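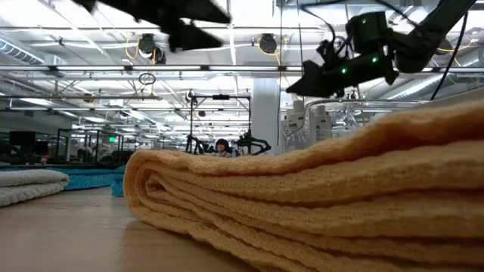

Laundry and linen help wanted, Kermani guest house, Vandbridge

Start asap, end of June at latest. 5 mornings a week, 10 till 2, some weekends (we swap them round, ask). Washing, folding, making up beds, bit of hoovering on changeover days. 900 a month plus lunch.

No experience needed but must be ok with stairs, theres no lift. Own transport handy, the Drondby bus is not great before 10.

Job runs to January, maybe longer if bookings hold up.

Ring or text Touran Fallahi, or leave your name at the desk with Bevan. No CVs by post please. Closes June 21, 2018, interveiws same week.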